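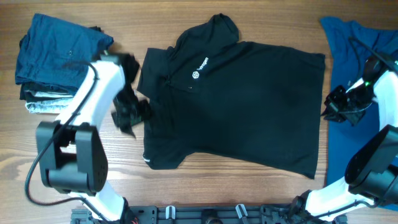
Did the newsletter hit its paid subscriber target for the half? We finished on 2,516 paying readers against a target of 2,000, so we cleared it with room to spare.

Hi Fadime,

Half-year report as promised, and sorry it's landing on a Friday arvo (July 11, 2025, for your file). I'll start with the good stuff and then get to the bits I'm less thrilled about.

Of those paying readers, 761 came across from the free dividend guide we put out in February. I honestly thought that thing would sink! Hashini Bandara wrote it over the summer break and kept it to plain English – how franking credits work, what an ex-dividend date is, why a fat yield can be a warning sign – and people kept forwarding it to their parents. We're updating it for the new financial year and I'd like to put part of your next instalment towards that.

The model income portfolio now has 24 holdings. We added Alska in autumn after its debt came down, and we sold Venix, which I should have done a good while earlier. I liked the management and hung on through two ordinary updates. I wrote that up for readers, loss and all, and got more replies to it than to anything else we ran (mostly kind, a few not).

Now the less cheerful part. The Forside switch is behind. Our old mailing system still sends the Monday issue, and the new one handles renewals, so Hashini is matching the two lists by hand every week. It's dull work and it eats most of her Tuesday. Gunawardena, our developers, say they can finish the join by the end of September. I've asked them for a fixed price and will send it on when it turns up.

Churn on monthly plans is higher than I'd like too. Annual readers stick around, monthly ones tend to leave after a quiet patch in the market. We're trying a short midweek note to see if it helps.

Spending is under budget, mainly from the late start on Forside, and I'd like to carry the leftover into the second half if you're okay with that. The full ledger is in the shared folder. Could you let me know about the carry-over before the August payment goes out?

Cheers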